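Clunora Household Standby Log

Efa Jarman – updated January
2 comments · 7 shares

README

Clunora is a set of plug-level power readings from homes in Laklow and Elmont. It covers idle draw only: what a device uses while it is plugged in and doing no work. Readings taken under load were removed before release.

Files

readings.csv – one row per device per hour
devices.csv – device type, rated input, year of purchase if known
homes.csv – town, floor area band, number of occupants

The tables join on device_id and home_id. Timestamps are local time with no daylight saving correction. Power is in watts, stored to 2 decimal places. Missing values are blank; a zero is a real reading.

Collection

Each of the 20 homes ran Aksoy plug meters for 7 weeks. Meters were moved between outlets by the residents, who noted each move on a paper sheet. Morfudd Yorath typed up the sheets and resolved conflicts by phone. Moves with no recorded time are set to noon and flagged in move_est.

Known problems

Readings below 0.3 W are noisy and should be averaged over a day or longer. Two homes in Elmont shared a meter batch with a clock that ran fast; their rows carry clock_flag = 1. Device type "adapter" is a catch-all. It includes phone chargers, router supplies and anything the resident could not name.

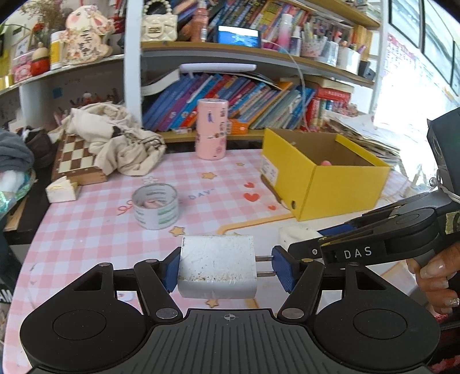 Power strips were metered as a single device unless the sheet says otherwise. To exclude them, filter on is_strip.

Changes

v2 – dropped 2000 duplicate rows, renamed watt to power_w
v1 – first release

Report errors to Efa Jarman with the device_id and the row timestamp.

Contact | © Clunora | Back to top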